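About > Clubs and Societies > Robotics Club

Robotics Club at Hurkstead. Page last updated 1/27/19, more to follow when we get a minute.

Who we are. A school club, open to every year group, no experience needed. We build and drive outdoor robots. Ground ones, on wheels. Started with seven pupils in the back of the DT room and now over 40 on the list, though not all of them come every week (you know who you are).

Our main robot is Husar. It drives itself outdoors, slowly, and it's been rebuilt so many times that not much of the first one is left. Before Husar there was Wurkico, which lives on a shelf now and gets raided for screws.

What we do in a normal term. First few weeks indoors, wiring, soldering, learning to read other peoples code. Then outside as soon as the robot can be trusted to stop when told. Stopping comes first. Driving in a straight line comes second and takes longer than you'd think.

This year's project is getting round a site by landmarks. Corners of buildings, tree trunks, posts. The new members mark up pictures from the robot by hand, the older ones write the bit that tries to match them. Winter is good for it, no leaves in the way, but flat grey light makes everything look the same colour and the matching goes to pot.
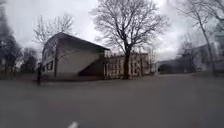 My daughter joined in Year 8 knowing nothing about it and she now explains gear ratios at tea. Could there be a beginners' group on its own, though, as she did feel a bit lost for the first month? From a parent, left on the old version of this page. Yes, there is one now. First five weeks of each term, separate table, seperate kit, older pupils helping.

Competition. We enter the Grandelberg challenge, outdoor class. Each team gets a route and the robot has to find its own way along it, no remote. Last December we managed 208 metres before Husar wandered off onto the grass and had to be fetched. Best we've done. The year before it didn't leave the start box, flat battery, and the spare was flat too. There is now a battery chart on the wall and it gets filled in. Mostly.

What went wrong on the long run was the edges. Kerbs it can manage,
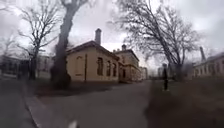 but where grass runs straight into the tarmac with nothing in between it can't tell which is which, and brown winter grass is the worst of the lot. So that's the job for spring. Two ideas on the go, one using colour and one using how bumpy the ride gets. The bumpy one is winning at the moment but only works once you're already on the grass, so.

Roles. Everyone picks one and swaps after half term. Driver (holds the stop button, does not chat). Spotter, walks ahead. Notes, writes down what happened and when. Code. Repairs. Notes is the least popular and the one we most need, half of last year's runs are useless as no one wrote down which settings were on.

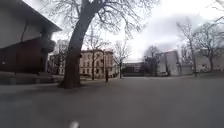

Notes is the best job if you ask me, wrote one of our Year 10s in the club book, you get to see everything go wrong and none of it is your fault. We'd like more like that please.

Joining. Come to the DT room after school, bring a coat, proper shoes. Laptops provided. Small charge per term for parts, have a word if that's a problem and it will be sorted quietly. Permission slip needed before you go out with the robot, from the school office.

Also wanted: old cordless drills, working or not, cable ties, a decent trolley. Leave at reception marked Robotics.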